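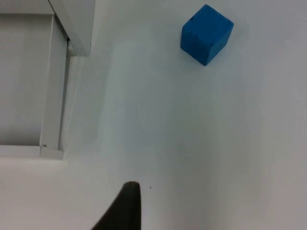
Calculating Dimensional Weight for Mixed Parcels

Dimensional weight is the billing weight a carrier assigns to a package based on the space it takes up. When the dimensional weight is greater than the scale weight, the shipper pays for the dimensional weight. This page covers how to measure a parcel, run the calculation, and enter the result in a rate sheet.

What you need

A rigid tape measure marked in inches
A scale that reads in pounds to one decimal place
The dimensional divisor from your carrier contract
A spreadsheet program

The divisor is printed in the pricing section of most contracts, usually under a heading such as "Billable weight." It may differ between ground and air service, and between parcels above and below a size limit. Do not copy a divisor from another account. The example on this page uses 139, and your own contract may use something else.

Step 1. Measure the parcel

Pack and seal the box before measuring. Set it on a flat surface and measure the longest side first. Record this as length. Record the other two sides as width and height. The order of the last two does not affect the volume, but it does matter for girth, so keep it consistent.

Measure at the widest point on each axis. A box that bulges at the top is measured at the bulge. Handles, straps and overlapping tape all count if they extend past the face of the box. For a tube, treat the diameter as both width and height. For a soft mailer, lay it flat, let the contents settle, and measure the thickest part.

Step 2. Round each side

Check the contract for the rounding rule. Two rules are common:

Round each side to the nearest whole inch. A side of 11.4 becomes 11, and a side of 11.5 becomes 12.
Round every fraction up. A side of 11.1 becomes 12.

Apply the rule to each side before multiplying. Rounding only the final volume gives a different answer, and the carrier's invoice will not match yours.

Step 3. Calculate the volume

Multiply length by width by height. A box measuring 20 by 18 by 12 inches has a volume of 4,320 cubic inches.

Step 4. Divide and round up

Divide the volume by the divisor. With a divisor of 139:

4,320 / 139 = 31.08

Most contracts round a fractional weight up to the next whole pound. The dimensional weight of this box is 32 pounds. If the scale reads 14.6 pounds, the rounded scale weight is 15 pounds and the billable weight is 32.

Step 5. Set up the spreadsheet

Use one row per parcel. Put length in column A, width in B, height in C, scale weight in D, and the divisor in E. In column F enter the volume, with the sides rounded up:

=ROUNDUP(A2,0)*ROUNDUP(B2,0)*ROUNDUP(C2,0)

If your contract rounds to the nearest inch, replace ROUNDUP with ROUND. In column G enter the dimensional weight:

=ROUNDUP(F2/E2,0)

In column H enter the billable weight:

=MAX(G2,ROUNDUP(D2,0))

Copy the formulas down the sheet. Keep the divisor in its own column — a shipment with both ground and air parcels may need two values.

Step 6. Check against an invoice

Pick several parcels from a recent invoice and compare the billed weight with column H. A difference of one pound usually points to a rounding rule entered incorrectly. A larger difference usually means a side was measured before the box was sealed, or the carrier's scanner picked up a loose flap.

If the carrier's figure is wrong, file an adjustment request with the tracking number and your recorded dimensions. Check the filing deadline in the contract first.

Multi-piece shipments

Calculate each box separately, then add the billable weights. Do not add the volumes together and divide once, unless the contract states that the shipment is rated as a single unit. Some freight services do rate this way, and they normally require that all pieces be strapped to one pallet. In that case, measure the loaded pallet as a single piece, including the height of the deck.

Revision note: the column H formula was corrected in March. Older copies compared the dimensional weight with the unrounded scale weight. Correction submitted by Letay Worku.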